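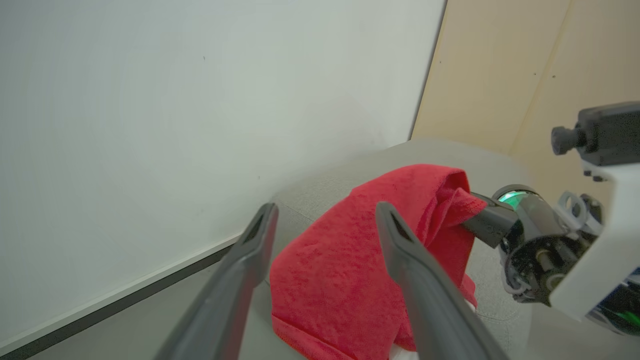

4.2 Soft furniture as a place for towels

In the previous section we considered hard surfaces, mainly kitchen tables and the tops of washing machines. We now turn to the sofa. In the interviews it was mentioned more often than we had expected when we prepared the question guide, and many participants mentioned it with some embarrassment. One of them said that the sofa was "where the washing lives", and then asked us if we would write this down.

From the 16 households that took part we collected 151 written notes on towels. A note was made each time a towel was laid down somewhere between the drying place and the cupboard. The participants wrote where it was laid, in which state, and what they did with it next. Eleven notes could not be read or did not say which surface was used. The analysis below is therefore based on 140 notes.

We follow the coding scheme of Serpil Karabulut, which was developed in our group for bed linen and which we changed slightly for smaller pieces. It has four states: flat, folded, draped and bunched. A towel is coded as bunched when it lies over itself in loose folds and its outline does not show the rectangle of the cloth. The red towel in Figure 3, on light gray upholstery, was used as the reference case for this code. One part of it stands up like a small tent and another part spills down, so that its length and width cannot be judged by eye. When two coders disagreed about a note, they went back to this case and asked whether the written words could describe such a towel.

The disagreements were mostly about the border between draped and bunched. A towel which hangs over an armrest in one layer is draped. If it has slipped and half of it has collected on the seat, the participants themselves used different words for it, and sometimes the same person used two words in the same week. Celeste Cordeiro and Timothée Delorme coded all the notes separately and discussed the difficult ones afterwards. We decided to code the slipped towel as bunched if the participant had to find a corner before folding it. This rule is simple and it served us well, but it depends on what people remember to write.

Finding the corner was in fact the step that participants complained about. With a flat towel the corners are already visible. With a bunched one, most people described lifting the cloth somewhere near the top and letting it fall open, then moving the hands along the edge until a corner came. Several preferred to lay it down again on the seat and pull it open there. The thick, looped cloth of bath towels was described as easy to hold, but it was also said to "stick to itself", and two participants shook the towel in the air first. One of them had a low lamp over the sofa and had stopped doing so.

The form of the furniture matters more than we thought at the beginning. A table has a clear edge and the towel can be aligned with it, and people who fold on tables use this edge as a kind of ruler. A sofa often has a thick, rounded edge. The corner of the sofa in Figure 4 is a good illustration: it curves outward and downward, and the only line that could guide the hand is a faint seam along the rounding, between the top and the front. A towel laid too near to such an edge has no straight line beneath it, and participants with similar sofas reported that the first fold came out crooked. They corrected it in the second fold or they left it.

The cover is also of importance. Participants with woven covers said that a towel stays where it is put, which helps with the first fold. Participants with leather covers told us the opposite — the towel moves when only one side is pulled — and some of them put a blanket down before they start. We did not measure friction in this study. Tsegereda Moges has suggested doing this in a later one, with the same towels on several fabrics.

Color was noted by few participants, but those who did note it were quite precise. A strong color on a pale cover is easy to see and gets put away sooner, they said, while a white or gray towel on a gray sofa may stay there until somebody sits on it. In one household, called Jasar in our records, gray hand towels were counted as lost for six days and were lying on the seat during all this time. The family afterwards bought towels in darker shades. We cannot say from our material if such a relation holds in general. The numbers for each color are too small, and the color of the sofa was not asked for in the first version of the form.

Finally, the position of the sofa in the room has an influence on how it is used. When it stands against a wall, people can reach it only from the front and from the free end. The free end was then the preferred place for folding, and the pile was built on the seat near it. Where the sofa stood free, participants folded from behind, over the backrest, at a height that was described as comfortable for the back. Almost all of these were in homes with an open kitchen.

Figure 4. Rounded corner of a sofa with light gray woven upholstery, in front of a white wall. A faint seam separates the top from the front face.

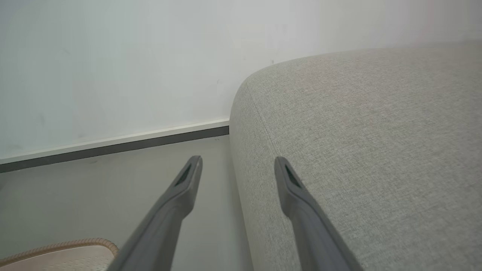
4.3 From the sofa to the cupboard

A towel that has been folded on the sofa is seldom carried away alone. Participants waited until there was a pile, and the height of this pile was limited by the softness of the seat. Raquel Rebelo made the observation during the home visits in April that piles on a cushion lean toward the side where the last towel was placed. The participants held them with one hand while adding the next piece, or they started a second pile. In the household Birnetti the piles were sorted by person from the start, and each member of the family was expected to collect their own before the evening meal.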